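Drucken | Per E-Mail senden

Wie lernt ein Greifer das Greifen?

Einen Schlüssel aufheben ist für dich leicht. Ein Roboter muss es erst üben. Deshalb führt zuerst ein Mensch einen Greifer mit der Hand. Eine Kamera am Greifer nimmt auf, was er vor sich hat. Aus vielen solchen Aufnahmen lernt später der Roboter.

Bonifacio Prieto vergleicht Greifer. Zwei davon heißen Drelia und Mets. Mit jedem übt er bis zu 17 Griffe am Stück, zum Beispiel an Dosen, Tüchern und Schlüsselringen. Dann schaut er sich die Aufnahmen an.
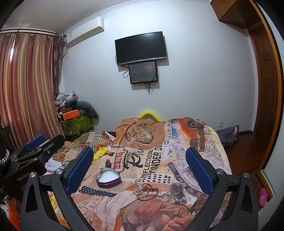 Zwei Finger mit blauen Polstern, dazwischen die herzförmige Dose auf der Bettdecke.

Eine Dose ist hart und behält ihre Form. Die Finger müssen nur weit genug aufgehen. Ein Tuch ist schwieriger - es gibt nach und sieht jedes Mal anders aus. Auch Schlüsselringe sind nicht einfach, denn sie sind dünn und liegen flach auf.

Wichtig sind auch die Polster an den Fingern. Sind sie zu glatt, rutscht die Dose weg. Ein Muster auf der Oberfläche gibt mehr Halt, so wie das Profil an deinen Schuhen.

Probier es selbst: Hebe eine Münze vom Tisch auf, aber nur mit zwei Löffelstielen. Danach nimmst du ein Taschentuch. Was geht leichter?

Seite drucken | Artikel per E-Mail versenden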